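Linen Reuse Should Be the Guest's Decision

Position paper of the Mirnau Innkeepers' Association, 27th August

The Association has been asked by several members to state its view on the proposal that small lodging houses be required to change all bed linen daily. The proposal will be heard in September. The Association opposes it.

The present rule is sound. Linen is changed between guests without exception, and during a stay at least every third night. A guest who wants fresh sheets sooner has only to ask. Of the 1,291 comment cards returned by guests of member houses last season, 1,172 made no mention of linen at all. Most of the others concerned pillows.

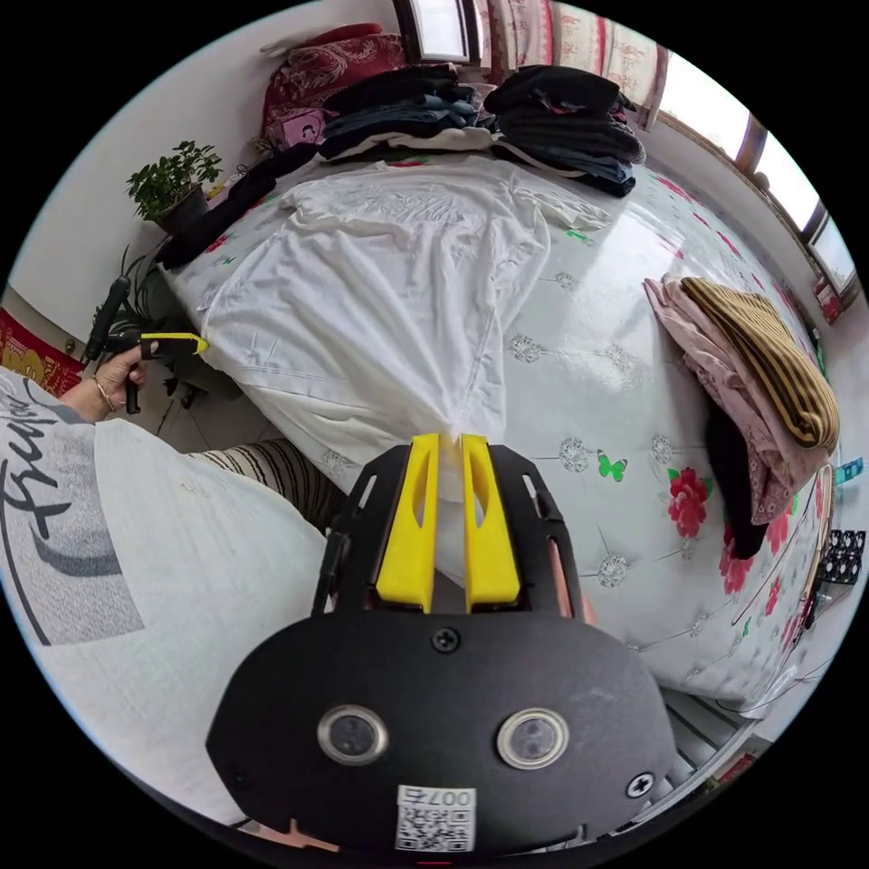
A daily requirement would fall hardest on the smallest houses. The Clenell Guest House, with six rooms, does its own washing in two machines and dries outdoors when the weather allows. The Kuroda Inn sends its sheets over 60 miles to a commercial laundry and pays by weight. Neither can absorb a threefold increase in washing without raising its rates, and both serve travelers who chose them for their rates.

Water must also be considered. The town has asked residents to limit use in each of the last two summers. It would be strange for the same council to order the washing of sheets that one person has slept in for one night. Few households in Mirnau do this for themselves.

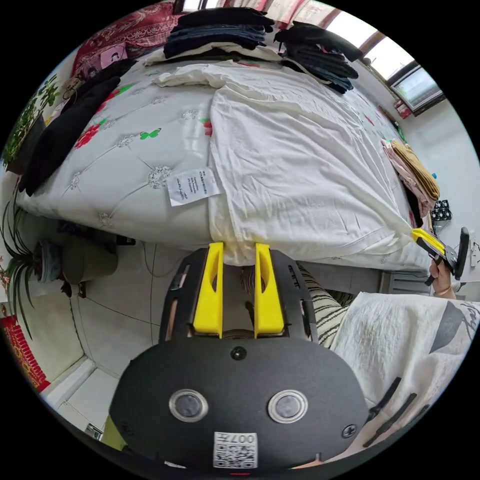
Supporters of the proposal argue that a daily change is the only proof of cleanliness a guest can see. The Association takes the concern seriously but believes the proof is weak. A pale quilt on a large bed, with the edge of a white sheet hanging below, tells a guest very little about when either was last washed. A written linen schedule, posted in the room and signed by the housekeeper, tells the guest a good deal more. The Gurari Lodge has posted such a schedule for four years, and the Association would support making the practice general.

Inspection deserves attention as well. The current fine of 200 dollars for failing to change linen between guests is too low to deter a careless operator. It should be raised, and repeat violations should put the license at risk. Members who follow the rule have nothing to fear from its enforcement.

The Association asks the council to set the proposal aside and to take up posted schedules and stronger penalties in its place.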